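Tabletop rules for two-arm pick work, revised in August. Thread.

1/ Both grippers open before anyone resets the table. Check fingers, then cables.

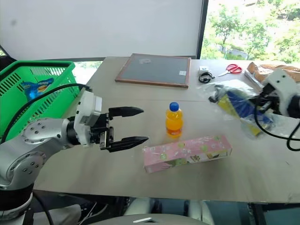

2/ Cables run over the arm, never under the wrist. Log any snag with the episode number. We are at 1,511 episodes.

3/ Scissors stay at the back. Liquids stay capped.
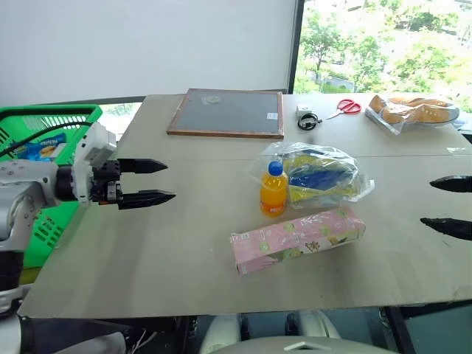 Bottle at center, one arm on each side.

4/ On approach, stop with a finger on each side of the bottle, then close. Max 20 N.

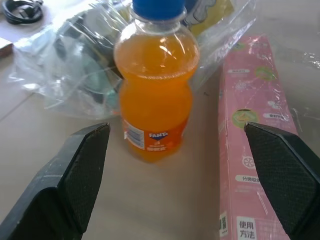
Greka Manipulation Team

5/ Textured pads get wiped every 11 episodes. Questions to Brândușa Oprea.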